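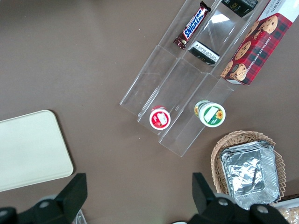 Why Do Stores Put Snacks on a Slope?

374 shares | 2 comments

Have you ever picked a candy bar off a store counter and wondered who decided it should sit right there? Somebody did! Putting things out so people can find them is a real job, and you can try it at home with a chocolate bar, a box of cookies and a stand.

Let's start with the stand. A clear one is great because the plastic doesn't hide what's in it. You can spot the word SNICKERS on a wrapper from across the kitchen (well, I can, especially before lunch). The long paths where the snacks go are called channels. Three channels means three places to sort things, so a candy bar can have one all to itself and small packages can share the next.

Now for the slope! When a shelf is tilted, gravity gives everything a gentle pull toward the low end. That's why there are little walls at the front. Without them, your snacks might go sliding off onto the table!

Boxes do a different kind of work. Look at a box of chocolate chip shortbread. The cookies are inside where you can't see them, so the box shows you pictures of them, chocolate chips and all. Plaid patterns like the red one are called tartan, and they come from Scotland, and so does shortbread!

Try it yourself: lean a cookie sheet on a book and put a wrapped candy bar at the top. Does it slide? Add a second book and try again. Keep going until it moves, and draw what you find.

2 comments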